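Workshop tips: teaching a gripper to pick up wrapped things

Last changed 2019-04-09

On our page of tips for the home workshop we get many letters about wood glue and drill bits, and lately also letters from people who collect demonstrations with hand-held grippers and train a small policy at night. These tips are for them. I work mostly on the software side, so please don't expect much on screws.

Before you record

Set the clocks first. If you use two hand-held grippers, both must take the time from the same computer. With our first set the left tool was 62 milliseconds behind the right one, and I looked for the mistake in the training code for almost a week. Now the Flusik recorder refuses to start when the difference is more than 18 milliseconds, and I recommend you put in such a check also.

Open and close each gripper fully, three times, at the start of every session. The software needs the two end values to calculate the finger width. Do it again after lunch.

Write the task sentence before the first take and don't change it. "Put the wrapped sponge in the tray" and "place sponge into tray" are the same for you, but they become two tasks in the database, and somebody must join them later by hand.

Tracking and the table

A plain white table is pleasant to work on and difficult for the tracker. It finds its points mostly on edges and corners, and a clean surface has very few of them. Keep a few fixed things standing in view, for example a plant or a box, and do not move them between the mapping run and the last take. If you must move one, make the map again. It takes four minutes.

Walk the mapping run slowly and come back to the place where you started. Most lost tracks I have seen came from a mapping run that ended in the air somewhere.
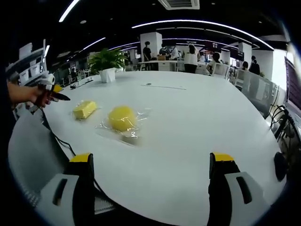

Clear plastic wrap is the other trouble. The highlights on it travel when the camera travels, so a depth estimate can jump from the wrap to the object and back to the table. I tried three ways to repair it in software. A median over 7 frames helped the most, and it is also the cheapest. The Wosteck depth filter gave a smoother picture, but it made the loose plastic disappear completely, and then the planner believed it could drive the fingers through it.

For soft things the planner also needs another idea of "closed". Don't wait until the fingers reach a target width, because a sponge will give way and the width says little. Watch how fast the width is changing, and when it becomes slow, call it a grasp. On our setup I read the value ten times per second.

Label the object and its wrap as two masks. It is boring work, I know. But if you have only one mask, the grasp point goes to the middle of the whole area, and with a wide sheet of plastic this point can be beside the object.

After you record

Look at the takes on the same day. I play them at four times the speed and throw away every one where the tracker jumps more than two centimeters between frames. From 1018 takes we made since September, the jump check in Visser found most of the bad ones alone, and the rest I found by eye.

Don't delete the failed grasps together with the failed tracks. They are different kinds of bad. A missed grasp with good tracking is useful later, when you train the part which decides whether to try again. Put it in a separate folder and give it a clear name.

Keep the raw video. I once saved only the small resized version to win space on the disk - and then the new model wanted a bigger picture.

Replay a few takes in simulation before training. Sosov can do this from the command line with the option for slow playback. When the fingers go through the table in the replay, your table height is wrong, and it is better to know it now.

Save the settings file next to the data, not in your home directory. I keep one copy per session with the calibration values inside, and I make it read-only as soon as the session is closed.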